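Kit > Arms & grippers > Sison Tidy Arm
Tagged: Chore machines
2 min read

Can a machine put the shopping away yet? We sell the Sison, so I'm biased, but my answer is — sort of, with baskets and patience.
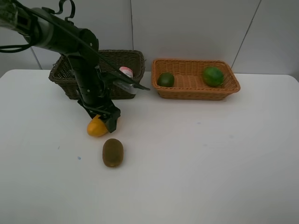 Gervasio Yáñez

Fruit is where I'd start. A kiwi and a mango want different handling, and the parallel gripper copes with both if you set the grip low. Reach is fine for an ordinary table!

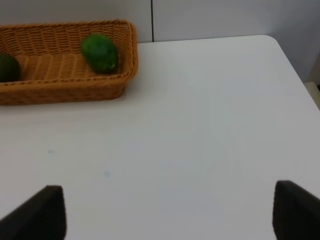
Jaws open, green fruit in the basket beyond.

Bathroom bits are harder. Bottles topple, pens roll, and sorting 16 mixed items takes me 3 minutes by hand — the arm needs 27.

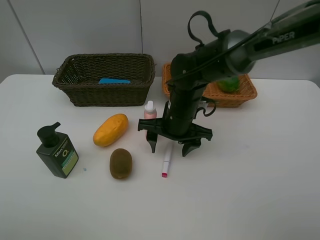 So I wouldn't buy one to save time. Buy it if you like tinkering, or want a slow helper for a packing bench. Soft finger pads are £155 extra and I'd get them for anything that bruises.
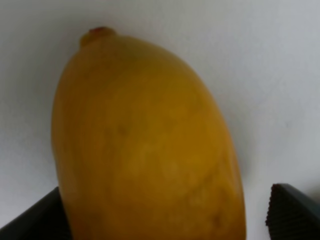
Mango between the fingers, wrist view.

Spare pads ship from Pridex in April.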